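Forel software with a gripper pair, used for tidying: 3 out of 5

I tested the Forel software on one chore, putting small baby items from a table into an open box. Training takes 60 demonstrations done by hand with a pair of grippers. The trained arm then repeats the job alone.

Rigid toys went in reliably. Beaded chains did not. They snagged on rings and came up with whatever was tangled in them.

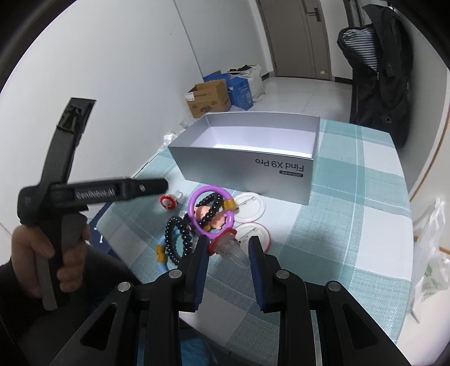
Leonie Fankhauser replied that her Oltero unit has the same trouble with chains, and that 1,000 demonstrations on socks still left her folding them herself.

Setup took 2 evenings. Cycle time is slow, and a parent clears the same table faster. Buy it for research. For housework, wait.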